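Products and Trials / Handling Equipment

Landeg Hand-Held Gripper: Trial Gallery

By Elin Rowlands, October

The Surkisico equipment library has added the Landeg hand-held gripper to its loan catalogue following a trial at the Sornport workshop. This gallery accompanies the trial notes.

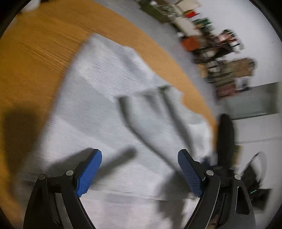

Jeptoo Chege asked whether the finger pads could be trusted with household linen, having found on earlier equipment that a pad firm enough to lift a towel would also pull threads from it. The question was put to the supplier and became the basis of the second week of the trial.

Towel work at the table. The two blue pads carry a fine textured surface and are mounted facing each other on black plastic jaws.

Purpose of the trial

The Landeg gripper is offered to organisations that wish to record handling tasks performed by a person, for later use in programming a robot arm. The operator holds the tool and carries out the task with its jaws in place of the fingers. Surkisico was asked by several member organisations to establish whether the tool could be used by staff with no background in robotics, and whether it would stand up to repeated use on soft goods.

Cloth was chosen as the main material for the trial. A rigid object keeps its shape when it is grasped, and most grippers on the market manage a cup or a box without difficulty. A towel changes shape each time it is touched, and the operator must choose a new point of grasp after every movement. Member organisations in laundry, aged care supply and hotel services had all named towels as the item they most wanted to see tested.

Conduct of the trial

The workshop completed 475 recorded attempts over the trial period. Each attempt began with a towel placed in no set arrangement on a table and ended when the operator judged it to be flat or folded, or when two minutes had passed. Tavion Lindqvist supervised the sessions and kept the written log. Beca Ifans prepared the operator instructions, which were revised twice after comments from those using them.

A total of 17 operators took part. Each received a short briefing and was then permitted 20 minutes of practice before recording began. Operators were asked to work at their own pace and to report any discomfort in the hand or wrist. Left-handed operators used the same tool as their right-handed colleagues, and no separate version is supplied.

Findings on handling

Operators reported that the tool was easy to understand and that the jaws responded evenly to the hand. The most frequent difficulty was picking up a single layer of cloth from a flat surface. Most operators learned to look for a raised fold and to close the jaws across it, and attempts made in this way were generally shorter. Where the cloth lay entirely flat, several operators used one pad to push up a small ridge before grasping.

The pads held waffle weave and terry cloth well. Smooth cotton sheeting slipped more often, particularly when the operator tried to draw it across the table at speed. No pulled threads were recorded on the towels inspected at the end of the second week. The workshop has not tested the pads on knitted garments or on silk, and borrowers who intend to handle these should try an offcut first.

Operators with smaller hands found the grip tiring after a long session. The supplier has stated that a narrower handle is in preparation, although no release date has been given. In the meantime Surkisico recommends a rest after every 30 minutes of recording.

Care and maintenance

The pads should be wiped with a slightly damp cloth at the end of each day and left to dry fully before the tool is returned to its case. Lint collects in the texture of the pads and should be removed with a soft brush. Solvents must not be used. The pivot points should be checked weekly for looseness, and any tool with play in the jaws should be withdrawn from use and returned to the workshop for adjustment.

Replacement pads are held in stock at Sornport. They are supplied in pairs and should be changed in pairs, as a worn pad set against a new one gave an uneven grasp during the trial.

Price and availability

The complete kit, consisting of the gripper, a carrying case, a spare pair of pads and the Vaseo recording software, is offered for purchase at $3690 before tax. Member organisations may borrow a kit for up to four weeks against a refundable deposit of $100. Loans are arranged in order of application, and the present waiting period is six weeks. The software licence supplied with a loan kit ends when the kit is returned, and borrowers are asked to export their recordings before that time.

Rhodri Beddoe wrote after the preview session to ask that the operator instructions be made available separately from the kit, noting that his own staff had wished to read them before deciding whether to apply. This has been agreed. Printed copies may be collected from the front desk at Sornport during opening hours, and an electronic copy will be sent on request to any member organisation.

Applications for loan should state the intended task, the material to be handled and the number of operators. Organisations that have already submitted an application need not do so again.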